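Workshop notebook – Skinura kitchen, worktop and storage
January

Started 9.40. Aim for today was to get the oak worktop back into a state where it can be oiled, and to decide what lives on it permanently and what goes in the cupboard. Geetha Thomas has asked for a list by the end of the month so she can order the second shelf from Vunden at the same time as the brackets.

Worktop condition

Butcher block, L shape. Last oiled before the Mudaliar job, so well overdue. Ran a damp cloth over the long leg and the water sat flat in the grain by the kettle and beaded up everywhere else. That tells me where the wear is. Two dark rings near the wall, probably from jars put down wet. They came up a bit with the fine pad but not completely. Left them, will look again once the first coat is on.

Seams between the planks are sound. I pushed a fingernail along all of the ones I could reach and only found one place that catches, on the inside of the corner. No filler needed for now. If it opens up over the winter it will want glue and a clamp, and the clamp won't fit with the shelf bracket there, so worth doing before the shelf goes up.

Measured the front edge of the short leg again because my figure from last time was written over a coffee stain. It is 728 mm. The old figure read as 723 or 728, so good to have that settled. Vunden's standard board is 1,000, which means a cut whichever way we go.

What is on it

Glass things have crept along the counter since the autumn. The French press and the kettle both want to stay at the right-hand end near the socket, no argument there. The jar with the gingham lid can stay against the wall. The glass storage container in front of it could go in the cupboard.

The back corner is the real problem. It has turned into the place where packaging goes to wait: bags, a teal box, the black food containers, the wire caddy. The caddy should be within reach. The rest should not be on wood that is about to be oiled. 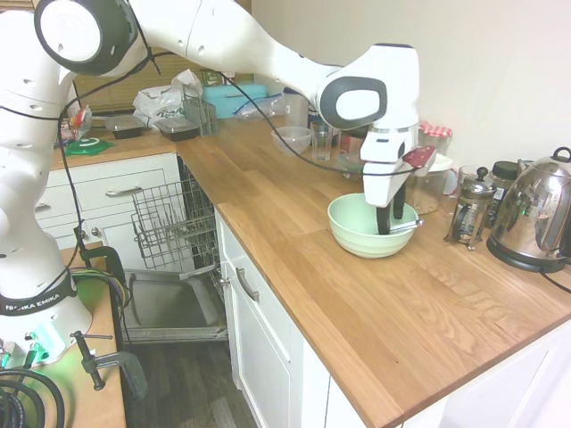

Order of work

1. Clear the back corner first. Bags folded or binned, packaging to recycling. Black containers to the low cupboard with their lids, if the lids can be found.

2. Glass next. Wash and dry the mixing bowl and the drinking glass before they go away. The green bowl stays out, it gets used every day.

3. Kettle and French press on to the trolley. Unplug the kettle at the wall and coil the cord so it doesn't drag over fresh oil.

4. Wipe down, dry off, leave for an hour with the window open.

5. Sand. 180 then 240, with the grain, and go lightly over the seams. Hoover, then a barely damp cloth.

6. First coat of Sorkska oil. Thin. Last time I put too much on and it stayed tacky until the next afternoon. Wipe off the excess after 40 minutes, no later.

7. Second coat the following morning if the first has gone in evenly.

Rags flat outside to dry, not in the bin. The tin says the same.

Notes for Geetha

Shelf wants to be deep enough for the tall white container – it stands near the back wall at the moment and I would rather have it up off the oak. I haven't measured it yet. The tape walked off again.

I'd put the brackets into the studs and not trust the plasterboard. The stud finder gave two good readings and one doubtful one near the corner. Will drill a pilot there and see.

One small tin of oil left in store. Should do both coats on the long leg and one on the short. Please add another to the order, code ends 101 on the old invoice.

Stopped 12.15. Corner half sorted, two bags gone, nothing sanded yet. Still to find: container lids, tape measure, the 240 discs (there were some in the drawer under the vice).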